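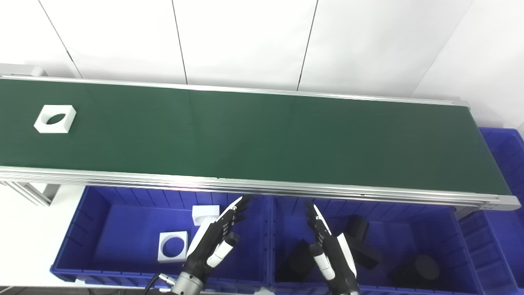

Lundham night classes open for sign-up, with 60 more places than last year

If you have been promising yourself all winter that you would finally learn something new, the folks at the Lundham Adult Learning Center would love to hear from you. Sign-up for the spring evening program opens on 3rd February, and there is a good deal more to choose from this time around, including a beginners' course in factory and warehouse skills that people in town have been asking after ever since the old Teoh building was sold.

The center will have room for 300 students across all its classes this spring. That is the most it has ever taken, and it comes down to the extra rooms on Kitance Street, which were painted over the holidays and now have proper heating (those of you who sat through last year's bookkeeping class in your coats will be very glad of that!).

Yi-an Hwang, who runs the evening program, told us she had been hoping to add more hands-on classes for a long while. "We've always been good at languages and good at cooking," she said. "But I kept meeting people at the front desk who wanted something they could take to a job interview, and I was sending them to a college an hour away on the bus. I didn't like doing that."

The new course runs for one evening a week until July and covers safe lifting, reading a work order, basic measuring, packing, and how a small production line is set up and looked after. You don't need any experience, and you don't need to have finished high school. There is a short test at the end, and those who pass get a certificate that the center will happily print again if you lose it.

Plenty of the old favorites are back too. Conversational Spanish is split into two groups this spring so that the shy ones get a chance to speak, and the upholstery class is returning after a year off, so do measure your chair before you bring it in, as the door to the workshop is on the narrow side. Beginners' watercolor, bread baking, and choir are all on the list as well, and there is a new class called Lirnodness, a gentle mix of stretching and breathing that Hwang describes as "what I need at the end of a day of phone calls."

Most classes cost $100 for the full term, and materials are included except in upholstery, where you buy your own fabric. Anyone who is out of work or over 60 pays half, and you only need to mention it when you sign up. There is a free playroom for children aged 3 and up while the evening classes are on, though places there do have to be booked ahead.

You can sign up at the front desk, by phone, or by filling in the paper form at the back of the spring booklet, which is in the library and at the post office now. The desk stays open until eight in the evening during sign-up week. Bread baking filled up before lunch on the first day last year, so if that's the one you have your heart set on, come early and bring a pen.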